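## Section 3: Importing an Album and Fixing Its Tags

Valline reads the tags inside your music files and builds the library from them. It doesn't look at folder names unless you tell it to. Most of the trouble people have with a new album, such as songs out of order or one record showing up as two, comes from tags that were already wrong when the files were copied over.

Read Section 2 first if you haven't chosen a library folder.

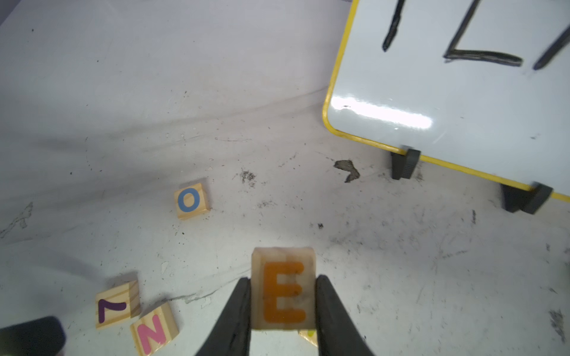

*By Loretta Pruitt, Valline documentation. Last revised Jul 15, 2018.*

### 3.1 Before you import

Put the files where you want them to stay. Valline stores the path to each song, and moving a folder later means running Relink (see 3.6).

1. Copy the album into its own folder inside the library folder.
2. Close any other player that has the files open.
3. Open Valline and click **Library > Check Folder**.
4. Pick the album folder. Valline lists the files it can read.

Files shown in gray can't be read. The usual cause is a download that didn't finish.

**Caution:** Check Folder changes nothing, but Import does. If you have tags you care about in an unusual format, such as lyrics entered by another program, make a copy of the files before going on.

### 3.2 Importing

1. Click **Library > Import Album**.
2. Select the folder you checked in 3.1.
3. Under **Source of names**, choose *Tags*. Choose *Folder names* only if the files have no tags at all.
4. Leave **Split multi-disc sets** on for box sets and double albums. Turn it off for single discs.
5. Click **Start**.

An import of 3000 songs or more can be left to run in the background. Playback works during the import, but search results stay incomplete until the bar at the bottom of the window is gone.

If the import stops with **Error 304**, Valline found a file with the same path already in the library. Click **Skip** to keep the old entry or **Replace** to take the new one. Replace clears the play count for that song -- there is no undo for this.

### 3.3 Correcting the artist name

Valline treats every spelling as a separate artist. Accents count too. The singer Jérémie Gautier will appear twice in the artist list if half the files say "Jeremie" and half have the accents.

1. Open the artist list and click the spelling you want to get rid of.
2. Hold Shift and click the spelling you want to keep.
3. Choose **Edit > Merge Artists**.
4. Check the name in the **Keep** box. If it is the wrong one, click **Swap**.
5. Click **Merge**.
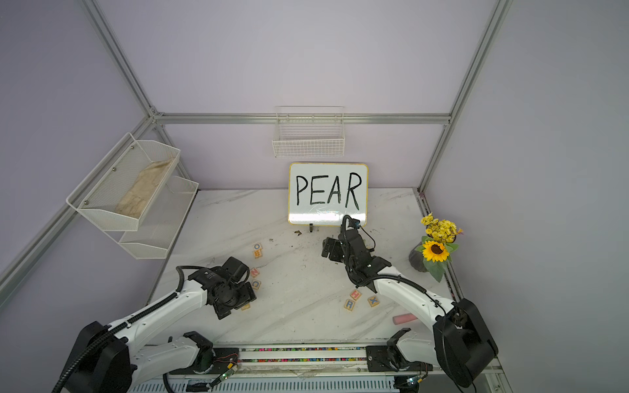 *Whiteboard reading "PEAR," with two robot arms at the table.*

Merging rewrites the tag in each file. On a network drive this can be slow, and the window will not respond to clicks while it works. Don't force it to close.

**Note:** Merge up to 50 names at a time. With a longer selection, the Merge button is grayed out.

### 3.4 Album artist and guest performers

Two fields hold a performer's name, and they do different jobs.

- **Artist** is whoever performs on that song.
- **Album Artist** is the name the whole record is filed under.

When a guest is typed into both fields, the song drops out of the album and shows up as a one-song record of its own. To put it back:

1. Open the album and press Ctrl+A to select every song. Include the stray song by holding Ctrl and clicking it.
2. Press F2 to open the tag window.
3. In **Album Artist**, type the name of the main act. For the Mei Bellamy album *Tondon*, for instance, that is "Mei Bellamy" on all songs, including the duet with Mortimer Mahmoud.
4. Leave **Artist** alone. It will read *(various)*, and that is fine.
5. Click **Save**.

For compilations, type "Various Artists" in Album Artist and check **Compilation**. Checking the box without filling in the name will scatter the songs.

### 3.5 Track numbers and live recordings

Songs without a track number sort by title. A live album that plays straight through will sound badly cut up when this happens, with applause running into the wrong song.

1. Open the album in **List** view.
2. Drag the songs into the order printed on the sleeve.
3. Choose **Edit > Number From Top**.
4. For a second disc, select only that disc's songs, set **Disc** to 2, and run Number From Top again.

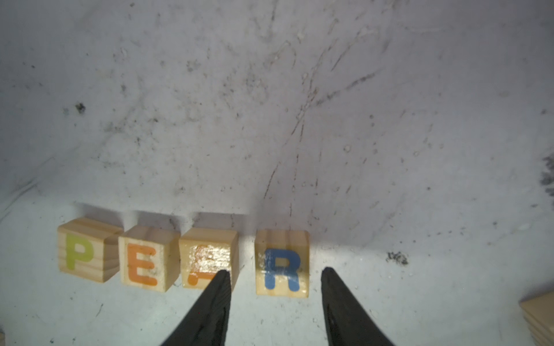
Once the order is right, turn on **Gapless** in the album's playback options. Valline then removes the short pause it normally leaves between songs. Gapless works with crossfade off; if crossfade is on, it takes priority and the Gapless setting is ignored.

Some live sets carry an unlisted song after the last track, recorded in the same file after a long silence. Valline can't split files. Use an audio editor such as Kincaid, save the pieces under new names, and import the album again.

### 3.6 Relinking moved files

A small broken-chain icon beside a song means the file isn't at the stored path.

1. Select the songs with the icon.
2. Choose **Library > Relink**.
3. Point to the folder where the files are now.
4. Click **Match**. Valline compares title and length.
5. Look over the matches and clear the check mark from any that are wrong. Studio and live versions of the same song are sometimes confused if they run to nearly the same length.
6. Click **Apply**.

Play counts and ratings are kept after a relink.

**Caution:** Don't delete the broken entries and import again unless you are willing to lose your ratings. They are stored in the library, not in the files, unless **Write ratings to files** is turned on under **Settings > Tags**.

Classical recordings use extra fields for composer, conductor, and soloist. Those are covered in Section 4, written by Svetozár Kollár.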